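Home | Programs | Publications | Opinion | Contact

The Case for Patient Teachers
Opinion, by Esperanza Aranda

Institutions that fund robot training tend to ask how many demonstrations were recorded. The Arnau program reported 200 in April, and the number was well received. It says little about the quality of the teaching.

A person who guides two arms through a task by remote control makes small choices at every moment - which block to reach for, which arm should wait. A hurried operator passes hurried habits on to the machine.

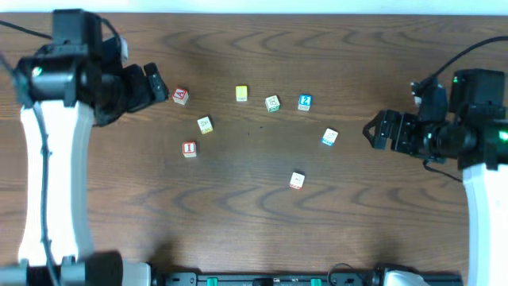
Who should give the demonstrations? People who know the task well and have been given paid time to practice with the controls.

My colleague Xolani Chauke favors shifts of four hours. I would limit them to two. Tired hands drift, and the drift enters the record along with everything else. Programs should publish their rules on rest and review - and funders should read them before they read the totals.

Related items
Who Reviews the Recordings? - Yufang Mao
Remote Control and Fair Pay - Mostafa Lamrani
Notes from the Pivside Workshop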